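I've been knocking on doors for ward elections since before I could vote, and until this spring I did it with a clipboard, a biro on a string and a carrier bag for when it rained. So when Geum-ok Ryu, who was standing for our council seat, handed me a Nellow canvassing board and told me to stop moaning about wet paper, I was ready to hate it.

Well, I've used it since February, over 612 doors by the tally on our sheets, and I'm keeping it!

## What you get

It's a stiff folding board with a clear flap over the top half, an elastic strap for your hand at the back and a pocket for leaflets underneath. There's a pen loop (too tight for a fat pen, fine for a normal one) and a little clip-on light for the evenings. You can use it with any printed street list, so if your party or campaign group spits out sheets from Dronow or some other voter software, they go straight in. It takes 37 sheets before it starts bulging, more than I've ever wanted to carry up Wojcik Road and its steps.

## On the doorstep

The hand strap is the best bit. I can hold the board, ring the bell and still have a leaflet ready before somebody opens the door, whereas with the old clipboard I was forever tucking it under my chin and looking a bit mad. The flap keeps drizzle off, and you can lift it from the side to tick a box without the whole sheet flying into a hedge. Proper sideways rain gets in, mind. I lost most of the even numbers on one street and had to beg Myrto Manolakis to go round again with me the next evening, and she hasn't let me forget it.

The light is weak. It's good enough to read a house number off your list at seven o'clock but you'll want your phone torch for the small print, particularly those tiny codes for who wants a postal vote form.

The leaflet pocket is a mixed bag. A5 leaflets slide in nicely, but our folded ones for the hustings were slightly too wide and came out with bent corners. If you're doing a straight delivery round with 500 leaflets, take a shoulder bag and leave the board at home.
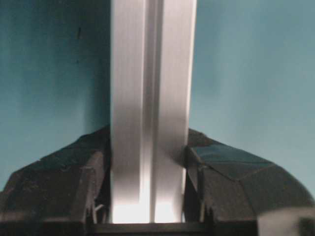
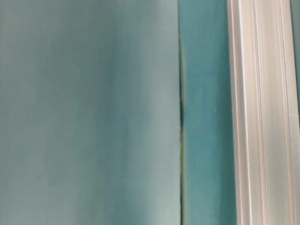 ## Against the Zarivine

Myrto has the Zarivine one, so we swapped for an evening. Hers is lighter and has a nicer pen loop, but the strap is on the right only, so I (left-handed) spent the whole time fighting it. The Zarivine flap also fogs up if you breathe on it, and you do a lot of breathing by the top of Wojcik Road. She says I'm exaggerating. She's got the newer version, so maybe the old ones were worse still.

Mine cost £14, with the light included. I'd knock a star off for the light and half of one for the pocket, but I'd buy it again. Geum-ok got in, by the way, and has asked for her board back, so I probably will have to.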